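Hand grippers, second pair: the upstairs table

Posted Friday, September 2, 2022

I have been building a second pair of hand-held grippers since June, partly on my kitchen counter and partly at the shared workshop. The first pair worked but they were heavy, and the fingers slid off anything thin. Most of this post is about the finger pads and the marker cubes. There is a parts note at the end for the two people who wrote in about the screws.

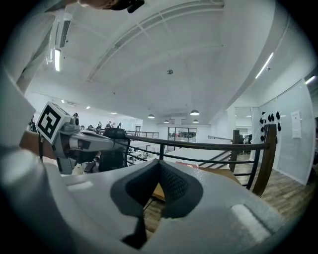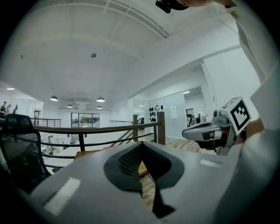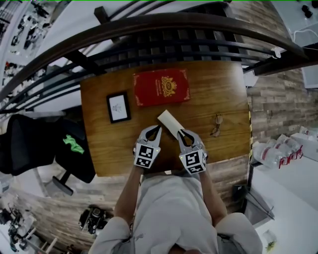

Photos: from the grippers and from the head camera, upstairs at Kurnilholm. Free to reuse with a link back.

The idea is the same as before. You hold one gripper in each hand and do an ordinary job with them, and a camera on each one records what the fingers are doing. Later the recordings go to the arm at home, which is a Gikbridge kit I bought used and have mostly rebuilt. I call the gripper project Istlow. It doesn't mean anything, I needed a folder name.

I'll start with the pads. On the first pair I used plain rubber strips glued to a flat finger. They held a mug fine and were hopeless with paper. The new ones are soft and V-shaped with black mesh on the inside surface, and the V narrows down to a slot. I went through six versions before I had one I liked. The early ones were too stiff at the tip, so closing the fingers pushed the object away before they got hold of it. Versions four and five were softer but tore at the bottom of the slot, where all the bending happens. Rounding the end of the slot fixed the tearing. I should have done that on the first one.

The mesh is glued only along the outer edge. If you glue the whole thing it goes hard and you lose the grip you put it there for. Use thin glue and leave it overnight.

The markers took longer than the pads. Each gripper has a black-and-white square marker on it so the software can work out where it is when another camera has it in view. My first mounts were printed in one piece with the body, and every time I changed the body I had to redo the calibration. Now the mount is a separate part with two screws. It comes off and goes back on in the same place, near enough that I can't measure the difference with the tools I have.

Print the markers matte. I used glossy photo paper the first time and lost tracking whenever I turned toward a ceiling light. There are a lot of ceiling lights up there. I also left too little white border around the black square at first, and the detection got jumpy at a distance. A wider border cost me nothing.

Table jobs so far have been small flat things and a few harder ones. An envelope or a card is still the worst case. You can get one finger to the end of it easily enough, but then you need an edge to lift, and on a bare wood top there isn't much of one. My method at home is to slide it to the table edge and pinch it there. It works on most tries and it's slow. A hardcover book is easy to push and awkward to lift, because the fingers don't open wide enough for a thick spine. Folded eyeglasses are better than I expected as long as you go for the bridge.

Weight is the other change. Each gripper is now 571 grams with the battery in. The old ones were over 900, and my wrists noticed after a quarter of an hour. I took most of it out of the rear of the housing, which was solid for no good reason. It's still a little nose-heavy - a bigger battery at the back would balance it, but then I'm adding weight again.

Still to do: the trigger return spring is too strong, and I want a cover over the cable where it leaves the body. I snagged it on a chair twice at home and pulled the connector loose once.

Parts note. The housing screws are M3 by 14. The order came from Võ, a small online hardware shop, and they were the right length, but the ones in the old parts list were not. I have corrected the list. If you already bought the longer ones, a washer under the head takes up the slack.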